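제4장 설치 및 초기 설정

본 장은 가정용 건조 식품 보관함 Misholm의 설치 장소 선정, 조립, 전원 연결, 초기 건조 및 식품 수납 절차를 규정한다. 사용자는 보관함을 처음 가동하기 전에 본 장 전체를 읽어야 한다. 보관함을 다른 장소로 옮겨 다시 설치하는 경우에도 동일한 절차를 적용한다.
개정일: 2023년 9월 1일
발행: Flidomeo 고객지원부

4.1 적용 범위

본 장의 내용은 본체 표시판의 형식 번호가 1745로 시작하는 제품에 적용된다. 형식 번호는 본체 뒷면 아래쪽의 은색 표시판에서 확인할 수 있다. 다른 형식 번호를 가진 제품은 제습 장치의 위치와 배수 방식이 다르므로 해당 제품에 동봉된 설명서를 따른다.

보관함은 곡물, 건면, 콩류, 차, 건조 채소, 밀가루 및 이와 유사한 건조 식품의 보관을 목적으로 한다. 냉장 또는 냉동이 필요한 식품, 조리된 식품, 수분이 남아 있는 식품은 보관할 수 없다. 의약품과 화장품의 보관에도 사용하지 않는다.

4.2 설치 장소의 선정

1. 바닥이 평탄하고 단단한 장소를 선택한다. 카펫이나 두꺼운 매트 위에는 설치하지 않는다.
2. 직사광선이 닿지 않는 곳을 선택한다. 오전 또는 오후 일부 시간에만 햇빛이 드는 창가도 피해야 한다.
3. 가스레인지, 오븐, 식기세척기의 증기 배출구와 충분한 거리를 둔다.
4. 본체 뒷면과 벽 사이에는 손을 넣어 청소할 수 있을 만큼의 간격을 확보한다. 좌우 측면에는 통풍구가 없으므로 다른 가구와 나란히 붙여 놓을 수 있다.
5. 문이 끝까지 열리는지 확인한다. 문이 벽이나 다른 가구에 부딪히면 경첩이 틀어져 밀폐 성능이 저하될 수 있다.

주의: 보관함을 싱크대 하부장 안에 설치하지 않는다. 하부장 안은 배관 표면의 결로로 인해 습도가 높고, 누수가 발생하였을 때 전원부가 물에 잠길 우려가 있다.

참고: 다용도실에 설치하는 경우에는 세탁물 건조 시간에 실내 습도가 크게 올라간다. 이때 표시창의 습도 수치가 일시적으로 상승하더라도 고장이 아니다. 세탁물을 걷은 다음 수치가 내려가는지 확인한다.

4.3 조립

포장을 개봉한 후 구성품 목록과 내용물을 대조한다. 누락되거나 파손된 부품이 있으면 조립을 진행하지 말고 구입처에 연락한다. 포장재는 초기 건조가 끝날 때까지 버리지 않는 것이 좋다.

1. 본체를 바로 세우고 수평 조절 다리를 시계 방향으로 돌려 가볍게 고정한다.
2. 본체 윗면에 수평계를 올려놓고 다리의 높이를 조절한다. 수평계가 없으면 문을 절반쯤 연 상태로 손을 떼어 문이 저절로 움직이는지 살핀다. 문이 움직이면 수평이 맞지 않은 것이다.
3. 선반을 안쪽 홈에 밀어 넣는다. 선반의 턱이 있는 쪽이 문을 향해야 한다.
4. 물받이를 본체 하단에 끼운다. 끝까지 밀었을 때 걸리는 느낌이 나야 하며, 물받이가 완전히 들어가지 않으면 제습 장치가 작동하지 않는다.
5. 문 둘레의 고무 패킹을 손가락으로 훑어 들뜬 부분이 있는지 확인한다. 운송 중 눌린 패킹은 미지근한 물에 적신 천을 잠시 대어 두면 복원된다.
6. 내부를 마른 천으로 닦는다. 세제, 알코올, 식초는 사용하지 않는다.

주의: 선반을 거꾸로 끼운 상태에서 무거운 용기를 올리면 선반이 기울어질 수 있다.

4.4 전원 연결 및 초기 건조

조립을 마친 다음에는 식품을 넣지 않은 상태로 보관함을 가동하여 내부의 습기를 제거한다. 이 과정을 초기 건조라 한다.

1. 전원 코드를 벽면 콘센트에 직접 연결한다. 멀티탭을 사용해야 하는 경우에는 전열 기구와 함께 연결하지 않는다.
2. 표시창이 켜지면 언어와 단위를 선택한다. 언어는 이후 설정 메뉴에서 변경할 수 있다.
3. 문을 닫고 ‘건조’ 버튼을 표시등이 깜박일 때까지 누른다.
4. 문을 열지 않고 12시간 넘게 가동한다. 도중에 문을 열면 초기 건조가 처음부터 다시 시작된다.
5. 표시등이 녹색으로 바뀌면 물받이를 분리하여 고인 물을 버리고 다시 끼운다. 실내가 건조한 계절에는 물이 거의 고이지 않을 수 있다.

초기 건조 중에는 본체에서 낮은 작동음이 발생하며, 새 패킹의 냄새가 약하게 날 수 있다. 냄새는 사용에 따라 점차 줄어든다. 타는 냄새가 나거나 금속이 긁히는 소리가 나면 즉시 전원 코드를 뽑고 고객지원부에 문의한다.

표시창에 1032가 나타나면 문이 완전히 닫히지 않았음을 의미한다. 문을 열어 패킹에 이물질이 끼어 있는지 확인한 다음 다시 닫는다. 같은 표시가 반복되면 4.3항의 수평 조절을 다시 실시한다.

4.5 식품의 사전 준비

보관함의 성능은 내부에 넣는 식품의 상태에 크게 좌우된다. 이미 습기를 머금은 식품을 넣으면 다른 식품까지 영향을 받으므로, 수납 전에 아래 절차를 따른다.

1. 포장에 표시된 소비기한을 확인하고, 기한이 지난 식품을 가려낸다.
2. 곡물과 콩류는 넓은 쟁반에 펼쳐 벌레, 돌, 변색된 알갱이가 있는지 살핀다.
3. 가루 식품은 체에 쳐서 덩어리를 확인한다. 손으로 눌러도 부서지지 않는 덩어리가 있으면 보관하지 않는다.
4. 개봉한 봉지는 안쪽의 공기를 손바닥으로 밀어낸 다음 입구를 두 번 이상 접어 집게로 고정한다. 집게는 봉지 입구의 폭보다 긴 것을 사용한다. 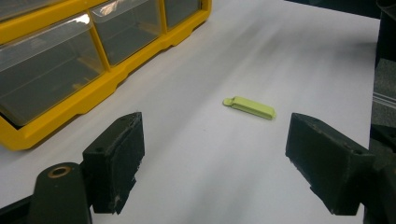 5. 지퍼가 달린 봉지는 지퍼 홈에 낀 가루를 마른 솔로 털어 낸 후 닫는다. 가루가 남아 있으면 지퍼가 닫힌 것처럼 보여도 공기가 드나든다.
6. 봉지를 용기로 옮겨 담을 때에는 품명과 소비기한을 라벨에 적어 용기의 앞면에 붙인다. 원래 포장에 알레르기 유발 물질이 표시되어 있으면 그 내용도 함께 적는다.

참고: 남은 식품 위에 새로 구입한 식품을 부어 섞지 않는다. 용기를 비우고 씻어 완전히 말린 다음 새 식품을 담는다. 부득이하게 함께 보관해야 하는 경우에는 먼저 구입한 식품을 별도의 봉지에 담아 위에 올려 둔다.

주의: 흡습제는 식품용으로 표시된 제품만 사용한다. 흡습제 봉투가 찢어진 경우 해당 용기의 식품은 섭취하지 않는다. 어린이와 반려동물의 손이 닿는 곳에 흡습제를 두지 않도록 한다.

4.6 선반별 수납

선반은 위쪽일수록 가벼운 식품, 아래쪽일수록 무거운 식품을 놓도록 설계되어 있다. 다음은 권장 배치이다.

상단: 찻잎, 건조 허브, 김, 말린 버섯 등 가볍고 향이 옮기 쉬운 식품. 향이 강한 식품은 개별 밀폐 용기에 담는다.
중단: 건면, 시리얼, 견과류, 소분한 가루 식품. 봉지째 보관하는 식품은 눕히지 않고 세워 놓는다.
하단: 쌀, 잡곡, 콩 등 중량이 큰 식품. 용기를 끌지 말고 들어서 옮긴다.

1. 선반 뒤쪽의 송풍구를 막지 않도록 용기를 앞쪽으로 당겨 놓는다. 송풍구와 용기 사이에는 최소 3cm의 간격을 둔다.
2. 자주 사용하는 식품을 문 가까이에 둔다. 문을 여는 시간이 짧을수록 내부 습도가 안정된다.
3. 소비기한이 이른 것을 앞에, 늦은 것을 뒤에 배치한다.
4. 집게, 계량스푼, 여분의 라벨과 같은 소품은 보관함 안에 넣지 않고 별도의 서랍이나 정리함에 모아 둔다.
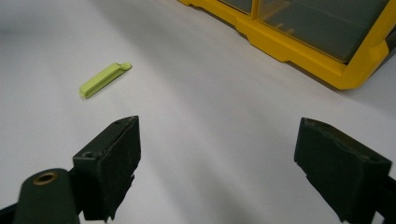

5. 수납이 끝나면 문을 닫고 표시창의 습도가 설정 범위 안으로 돌아오는지 확인한다. 한꺼번에 많은 식품을 넣은 날에는 시간이 더 걸릴 수 있다.

4.7 습도 설정

출하 시 습도는 ‘표준’으로 설정되어 있으며, 대부분의 식품에 적합하다. 설정을 변경하려면 ‘습도’ 버튼을 눌러 ‘낮음’, ‘표준’, ‘높음’ 중에서 선택한다. 선택한 값은 전원이 차단되더라도 유지된다.

‘낮음’은 김, 과자, 건조 채소처럼 바삭함을 유지해야 하는 식품에 적합하다. 쌀을 함께 보관하는 경우 이 설정을 장기간 사용하면 쌀알에 금이 가서 밥맛이 떨어질 수 있다. ‘높음’은 말린 과일과 같이 지나치게 건조하면 딱딱해지는 식품에 사용한다. 설정을 ‘높음’으로 둔 동안에는 가루 식품을 다른 곳에 옮겨 두는 것을 권장한다.

여름 장마철에는 실내 제습기를 함께 가동하면 보관함의 소비 전력을 줄일 수 있다. 난방을 사용하는 겨울철에는 제습 장치가 오랫동안 작동하지 않는 경우가 있으나 정상적인 상태이다.

4.8 소품의 세척과 관리

식품 봉지에 사용하는 집게와 계량 도구는 보관 상태에 직접적인 영향을 미친다. 정기적으로 세척하고, 다음 사항을 확인한다.

1. 집게를 벌린 상태로 미지근한 물에 담가 맞물리는 면의 기름과 가루를 불린다.
2. 부드러운 솔로 경첩 부분을 닦는다. 철 수세미를 사용하면 표면에 흠집이 생겨 오염물이 끼기 쉽다.
3. 흐르는 물에 헹구고 밝은색 작업대나 마른 행주 위에 펼쳐 물기를 말린다.
4. 완전히 마른 다음 닫아 보고, 한쪽이 뜨거나 쉽게 풀리는 것은 교체한다.
5. 육류나 생선 포장에 사용한 집게는 건조 식품용과 구분하여 보관한다. 색상으로 용도를 나누면 혼동을 줄일 수 있다.

주의: 플라스틱 소품을 끓는 물에 삶거나 식기세척기의 고온 과정에 넣기 전에 해당 제품의 내열 표시를 확인한다.
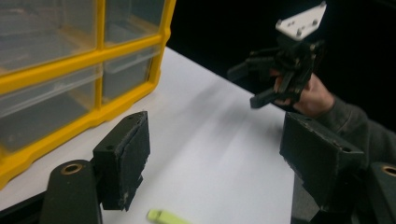

한 이용자는 집게로 고정한 봉지를 다시 밀폐 용기에 넣어야 하는지, 아니면 보관함 안에 그대로 두어도 되는지를 문의하였다. 여름에 개봉한 밀가루를 봉지째 두었더니 다른 칸의 커피 향이 배었다는 내용도 덧붙였다.

이에 대하여 고객지원부는 다음과 같이 안내한다. 습기만을 고려하면 봉지째 보관하여도 무방하다. 다만 보관함의 송풍 장치가 내부 공기를 순환시키므로 향은 칸을 넘어 옮겨 갈 수 있다. 커피, 향신료, 건어물은 반드시 뚜껑이 있는 용기에 담고, 밀가루와 쌀처럼 향을 잘 흡수하는 식품도 가능하면 용기에 담아 보관한다. 이미 향이 밴 식품은 보관함의 건조 기능으로 되돌릴 수 없다.

4.9 설치 후 점검

설치를 마친 첫 주에는 하루 한 번 표시창의 습도와 물받이의 상태를 확인한다. 이후에는 물받이 알림이 표시될 때 비우면 된다. 점검 중 다음과 같은 현상이 나타나면 해당 조치를 취한다.

문 안쪽에 물방울이 맺힘: 문을 여닫은 횟수가 많았는지 확인하고, 마른 천으로 닦은 다음 문을 닫아 둔다. 다음 날에도 같은 현상이 있으면 패킹을 점검한다.
물받이가 비어 있는데 알림이 꺼지지 않음: 물받이를 분리하여 안쪽의 부표가 자유롭게 움직이는지 살핀다.
작동음이 평소보다 큼: 본체가 벽에 닿아 있는지, 윗면에 진동하는 물건이 놓여 있는지 확인한다.
표시창이 켜지지 않음: 콘센트에 다른 기기를 연결하여 전기가 공급되는지 확인한다. 이상이 없으면 사용을 중지하고 수리를 의뢰한다.

사용자는 본체의 뒷면 덮개를 임의로 열어서는 안 된다. 뒷면 덮개의 봉인이 훼손된 제품은 무상 수리 대상에서 제외된다. 교체용 패킹과 물받이는 Flidomeo 부품 판매처에서 형식 번호를 제시하고 구입할 수 있으며, 교체 방법은 제6장에 수록되어 있다.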